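# movader-strays

Sightings and travel notes on free-roaming dogs and cats, collected by people on holiday or passing through. One row per animal per sighting. Started as a shared spreadsheet, now a CSV and a folder of notes.

Shares 4 | Comments 2

## What's in it

- `sightings.csv` — 1,750 rows, the main file
- `notes/` — 485 longer trip notes, plain text, linked by `trip_id`
- `places.csv` — town names and spellings, see below
- `CHANGES.txt` — patchy before February, sorry

Dogs are most of it. Cats were added later and are thin outside the harbour towns. No livestock, no wildlife, no pets on a lead. If it had a collar but was on its own it goes in, with `collar = y`.

## Columns

`trip_id` — matches the file name in notes

`place` — town or village, never a street adress

`species` — dog, cat, unsure

`colour` — free text. Yes it's a mess. "Brown", "brownish", "colour of toast". Left alone on purpose

`condition` — thin, fair, good, can't tell

`ear_notch` — y / n / blank. Blank means didn't look, NOT no notch. Please read that again before you make a chart

`company` — alone, pair, pack, with person

`time_of_day` — morning, midday, arvo, evening, night. Most travellers are out mid-morning and again at dinner, so the data is too

`fed_by` — who was feeding it if anyone. Shopkeeper, tourist, restaurant, unknown

## Where it comes from

Three main batches.

Prillberg — the old town and the road down to the ferry. 604 rows, nearly all from walkers. Dogs there sleep in the sun outside the bakery and get logged again and again. Same dog can have a dozen rows. We tried matching repeats by colour and gave up.

Heltberg — hill villages, bus stops, one long weekend market. Smaller batch, better notes. Several contributors asked locals for the dogs' names and wrote them down, so there's a `name` column that is empty nearly everywhere else.

Godoy — beach end only. Nothing from inland. Do not use it to say anything about Godoy as a whole, people keep doing this.

The rest is odds and ends from single trips.

## How it was gathered

Phone notes, mostly. Some paper. A few people typed it all up from memory on the plane home and you can tell. Those rows have `recall = y`.

No training for anyone, just a half-page of instructions:

- write it down when you see it
- don't chase it or corner it to check the ear
- don't feed it just to get a better look
- if it looks badly hurt, ring the local vet or shelter first, log it second

## Known problems

Tourists go where tourists go. So the map is really a map of cafes and beaches with dogs on it.

`condition` is very soft. One person's thin is another person's fair, and short-haired dogs get marked thin more often. Don't average it.

Pack sizes are guesses after dark.

Accents in place names got mangled in an early export. Fixed most of them in `places.csv`, some still broken. If a village looks like it has a question mark in it, that's why.

Happy dogs get noticed less than sad ones. I think. Can't prove it from this.

## Please don't

Don't use this to find and remove animals. Place names are kept vague for that reason and more precise ones won't be handed over, so no need to ask.

Don't call it a census. It isn't, and the shelters have had enough trouble with bad numbers being quoted back at them.

## Using it

Free for anything non-commercial. Say where you got it. If you write something up send me a link, I like reading them.

Loads fine in any spreadsheet program. Commas inside `colour` are quoted. Dates were cut down to month before release, so you can't line up rows to a single day.
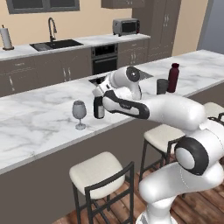 Anderson Dantas: The Prillberg rows from the ferry road should be split by season. In summer the restaurants put scraps out and half the dogs move down there, in winter they're all back up by the bakery. Lumping them makes it look like two lots of dogs.

Fair point. Month is in the file so you can split it yourself for now, will add a `season` column next time I get a free evening. Would also help to know when the restaurants close up for the year — if anyone's got that, send it.

## Adding rows

Use the blank template, keep the column order, leave things blank if you don't know. One file per trip. Notes can be any length, rambling is fine, but take out other people's names unless they said ok.

Cats especially wanted. Also anything inland from Godoy, even two or three rows.

## To do

- season column
- rest of the broken accents
- decide what to do about puppies, currently counted as dogs wich is silly when there's a litter
- tidy `fed_by`

Comments 2 | Share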